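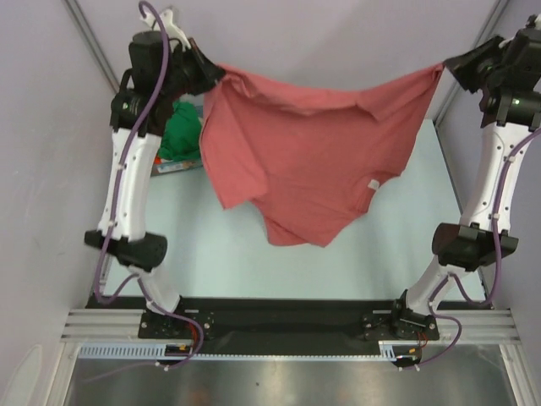 Shirts, Pulled and Folded: A Gallery from Ulport

I have been told for years that a T-shirt wants to be folded in a certain way. Etoscombe sells a board for it. Zumel, the laundry newsletter, ran 492 words on the "snap method" last October and left me no wiser. I still have a drawer full of shirts that look slept in, so I came to this set of pictures with low expectations. Click through if you like laundry. I'm told some people do.

Red shirt, by the corners
Every folding guide starts here: pinch two corners, pull the cloth out between them, and the wrinkles are supposed to leave. Some do. Look at the middle of this one and there are still soft creases running through it, and the neckline is bunched up down at the lower right with the little white label next to it. The Lukáč guide (157 pages, most of them about sheets) says to find the neckline first. Good advice, if the neckline would hold still.

The box at the back
Green cloth, crumpled, with a bit of orange-red showing under it. My rule is that anything left in a heap for an evening needs doing over, and I have yet to see a folding method that deals with the heap. They all begin with a single clean shirt on a clear table, and I don't own that life.

Red again, as a strip
Long and narrow, with a flap lying on top near the right end. The upper edge is close to straight, I'll give it that. The lower edge slopes, and the right-hand corner is bunched.
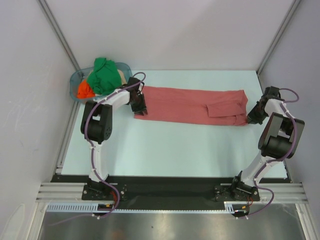 A strip like that is fine for a deep drawer where things get rolled or stood on end. On an open shelf I doubt it would last 2 days. The board people will say a sloping edge comes from rushing - maybe so, but I've gone slowly and got the same slope. My own shirts get folded in half twice and pushed in, and the drawer closes.

Posted March 30, 2024, in Laundry and Linens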